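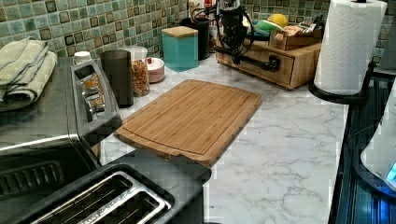

Automatización del trabajo de cocina en oficinas y residencias

La automatización del trabajo de cocina en oficinas y residencias es la aplicación de brazos robóticos y otros sistemas mecánicos a las tareas auxiliares que realiza el personal de cocinas pequeñas: abrir y cerrar cajones, retirar o devolver utensilios, ordenar recipientes, despejar superficies y reponer productos de consumo diario. Se distingue de la automatización de la cocina industrial, orientada a la producción en serie, por desarrollarse en espacios reducidos, con mobiliario y electrodomésticos de uso doméstico, y en presencia habitual de trabajadores.

El término abarca tanto instalaciones fijas, con el brazo montado sobre la encimera, como equipos desplazables. Su estudio se reparte entre la ingeniería robótica, la ergonomía y la sociología del trabajo.

Antecedentes

La mecanización de la cocina profesional se apoyó durante décadas en máquinas de función única, como peladoras, amasadoras y lavavajillas de cinta. Estos aparatos sustituían una operación completa y exigían que el entorno se adaptara a ellos. La manipulación de objetos variados quedó en manos del personal, dado que ningún mecanismo disponible resolvía con fiabilidad el agarre de piezas de forma, peso y fragilidad distintos.

El abaratamiento de los brazos articulados y los avances en el aprendizaje por demostración permitieron trasladar la investigación a cocinas de tamaño corriente. Entre los primeros proyectos dedicados al personal de servicio figura Aloder, impulsado por la empresa Jenico en colaboración con el grupo hostelero Gagnon, que gestiona comedores de empresa y residencias. El proyecto se puso en marcha en octubre con 32 puestos de trabajo repartidos en varios centros y se amplió después a 59.

Tareas y equipamiento

Las tareas asignadas a estos sistemas suelen clasificarse en tres grupos. El primero comprende la manipulación de mobiliario articulado o deslizante, es decir, puertas, cajones y tapas. El segundo corresponde al traslado de objetos sueltos entre la encimera y su lugar de almacenamiento. El tercero reúne las operaciones de limpieza ligera, que presentan mayor dificultad técnica y cuya implantación es más limitada.

La apertura de cajones se emplea con frecuencia como tarea de referencia. Requiere localizar el tirador, cerrar la pinza sobre él con la fuerza adecuada y mantener una trayectoria recta, compatible con el recorrido de la guía. Una desviación lateral puede trabar el cajón o desplazar el mueble entero cuando este no se encuentra fijado a la encimera. Los objetos colocados encima del mueble añaden otra restricción, puesto que el movimiento no debe volcarlos.

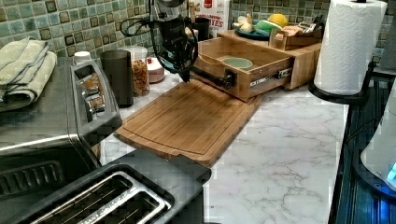
Pinza robótica sujeta al tirador de un cajón de madera parcialmente abierto, con un cuenco verde pálido en su interior.

La disposición del puesto influye en el rendimiento. Las tablas de corte, los tostadores y los botes de almacenamiento reducen el espacio libre por el que puede circular el brazo, y las superficies metálicas pulidas o las encimeras brillantes pueden dificultar la percepción visual. En las instalaciones de Gagnon se optó por conservar el equipamiento existente y modificar únicamente la posición de algunos elementos.

Organización del trabajo

La introducción de estos sistemas no ha supuesto, en los centros documentados, la desaparición del puesto de auxiliar de cocina, aunque sí una redistribución de sus funciones. Parte de la jornada antes dedicada a recoger y ordenar pasa a emplearse en la supervisión del equipo, la preparación de la encimera antes de cada turno y el registro de incidencias.

La ergónoma Annick Bergeron, responsable del seguimiento del proyecto Aloder, identificó dos efectos principales. Por una parte, disminuyeron los movimientos repetidos de flexión y alcance, asociados a molestias en hombros y zona lumbar. Por otra, aumentó el tiempo de atención sostenida, en especial durante las primeras semanas, cuando los auxiliares vigilaban de forma continua cada movimiento del brazo. Bergeron recomendó limitar los periodos de supervisión a 40 minutos seguidos, criterio que el grupo incorporó a sus normas internas.

La colocación constante de los objetos constituye otra de las modificaciones señaladas. El personal que antes disponía los utensilios según su costumbre debió acordar posiciones comunes. La investigadora Nomvula Cele describió este proceso como una pérdida parcial de autonomía, compensada en algunos equipos por la participación directa de los trabajadores en el diseño del puesto. En los centros donde la distribución fue decidida sin consulta previa, los cambios no autorizados de posición y las interrupciones resultaron más frecuentes.

Formación y categorías profesionales

La formación inicial comprende nociones de seguridad, procedimientos de parada, limpieza de la pinza y demostración de tareas. En esta última, el trabajador guía el brazo o lo maneja a distancia para que el sistema registre la secuencia. La consultora Esonora elaboró para Jenico un itinerario formativo cuya coordinación correspondió a Tanner Leclerc. Completaron la primera edición 97 personas, en su mayoría auxiliares con experiencia previa en comedores colectivos.

El reconocimiento profesional de estas funciones ha sido objeto de discusión. Zubaida Jadoon, representante del personal en Gagnon, sostuvo que la demostración de tareas equivale a una labor docente y debía retribuirse mediante un complemento específico. La empresa aceptó el complemento para quienes realizaran demostraciones de manera habitual, pero no lo extendió a la supervisión ordinaria.

Seguridad e higiene

Las medidas habituales incluyen la limitación de velocidad y fuerza, la delimitación del área de trabajo y la instalación de un mando de parada al alcance del operario. El cableado exterior del brazo requiere una revisión periódica, tanto por el riesgo de enganche como por la acumulación de grasa y restos de alimentos. Las pinzas deben limpiarse entre el contacto con tiradores o envases y el contacto con superficies destinadas a los alimentos.

Valoración

Las evaluaciones disponibles difieren en sus conclusiones. Huguette Hawthorne consideró que el beneficio principal reside en la reducción de la carga física y que el ahorro de tiempo es escaso en cocinas con poca actividad. Cele, por su parte, advirtió de que los estudios existentes se centran en periodos de implantación breves y no permiten determinar los efectos sobre el empleo a largo plazo.

Véase también

Aprendizaje por demostración
Ergonomía
Robótica colaborativa
Robótica de servicio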